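**Week 5: Cleaning a bathroom vanity, top to bottom**
Household Skills, Plonthorpe evening course

Welcome back, everybody! Last time we spent so long on kitchen sinks that I had to rush the bathroom part, so I've written it out properly (and do scribble in the margins, I always leave them wide).

Start by clearing the counter. I mean all of it, the soap pumps too, because they leave rings. Put a towel down in the hallway and set everything on it. Small things get their own bowl: caps, clips, beads, contact lens cases. Cards and papers go to another room altogether. Unplug any cord you find and coil it well away from the water.

Now the top. Granite is a lovely forgiving surface to look at, all those flecks, but they hide crumbs and dried toothpaste beautifully, so go over it with your flat hand before you wipe. Warm water, a drop of dish soap, a soft cloth. Please leave the vinegar in the kitchen! It can dull the stone.

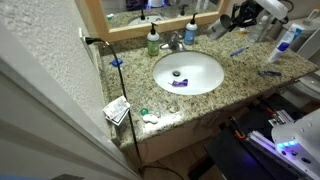
With an undermount sink, the place to spend your time is the seam under the stone lip. An old soft toothbrush does nicely. Work your way round, then down to the drain, then rinse. Dry the base of the faucet last, and the mirror after that.

For homework, do your own vanity and jot down how many minutes it took. Mine took 27, with a phone call in the middle.

Next week: grout, and bring gloves.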